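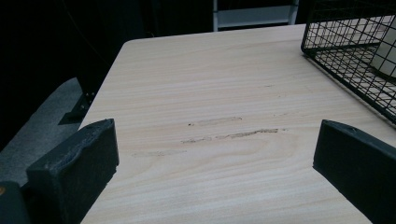
Two hands, two grippers: notes for the Gestside open evening, 2025-07-15

Hello, thank Soledad for the introduction and for the loan of her extension lead. Say who I am (Darcy Cloutier, Gestside member, evenings mostly) and that people should put a hand up whenever they like. I lose my place either way, so they may as well get their question in.

Start with what the project is, and go slowly, as half the room will have come for the pottery. We are building a pair of grippers that a person holds, one in each hand, with a camera looking out over the fingers. You pick things up with them, the camera records what the gripper sees, and later on those recordings can be used to teach an arm to do the same job. So the person does the clever part first. We haven't got an arm we're happy with yet, and I'd like to be straight about that early on, before anybody starts looking round the room for it.

Pass the old finger along the front row. Ask for it back!

Fingers. I could talk about fingers until the bar shuts. The first ones came off the Durura, which is the older printer by the window, and the edges were lumpy the whole way along. Braulio wanted to file them smooth and I wanted to leave them, and we went back and forth over this for longer than I care to admit, all through last October. What settled it was trying a plastic bottle with each. The lumpy finger held it perfectly well. We've stopped being precious about finish, except on the face that does the gripping, which we keep flat.

Then inserts. If you take one thing home this evening, please let it be this. Don't run a screw straight into printed plastic on something you mean to open up again. You'll get away with it a few times, and then the thread goes soft and the camera starts to nod. Brass threaded inserts go in with a soldering iron, gently, and you stop a touch before you think you should, and then press the last bit home with something flat and cold. Yareli taught me that. I'd been pushing mine in until they sank and looked like little wells.

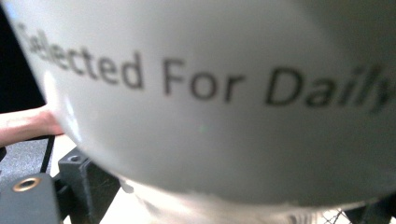

Mug at very close quarters, from a gripper's own camera. Brass insert at lower left.

Talk about closeness. A camera that rides on the gripper gets terribly near to whatever you're picking up, and a pale, shiny, curved thing is hard work for it. The light bounces, the lettering smears if you move at all quickly, and you lose the rim and the handle altogether. We've tried turning the lamps down, and we've tried moving more slowly, and of the two I'd choose moving more slowly. Berenice suggests humming something. It does help, and I will not be demonstrating.

Weight next. The first complete gripper came to 972 grams with its cable, which sounds like nothing until you've held it out in front of you for a while. My shoulder had views. We took material out of the housing wherever we could. If you're building your own, hold a bag of sugar at arm's length before you draw anything, and then design for less than that.

Cables. Each gripper has one, and they will find your elbow, your chair and each other. Leave plenty of slack, more than looks tidy. We cut ours to 200 centimetres to begin with and regretted it the first time someone reached across the table. Now we let the cable drop away behind the hand and try to remember to step over whatever is on the carpet.
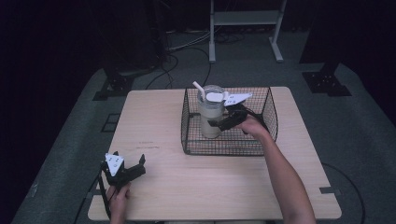

Now, lifting something out of a basket is where two-handed work gets interesting, and where I'd like to spend a bit of time — don't rush this part, Darcy. The sides of the basket get in the way of the fingers, so you have to come in higher than you'd like and take hold near the top. A tall cup held near the top wants to swing. The other hand should wait somewhere sensible, jaws open, and not wander about. People find the waiting much harder than the lifting, and I include myself.

The plates on top with the dots on them: someone always asks. The dots are there so that a second camera, further off, can work out where each gripper is and which way it's pointing. Keep them clean and keep your sleeve off them. We made ours white with dark dots so they'd show up well.

Mention the table. We like a plain, pale top with not much on it. Ours has picked up some marks and we've left them alone.

If there's time, the Trimarex board and why we swapped it (short version only, the long version took 12 minutes at the practice and Braulio went to put the kettle on).

Questions. Likely ones are cost, whether children can have a go, and whether it will ever do the washing-up. Yes to the second, under supervision, on Aguirre bench, once the cups have been put away. For cost, the spreadsheet is pinned up by the door, and Soledad can explain the column I can't.

Get the finger back from the front row.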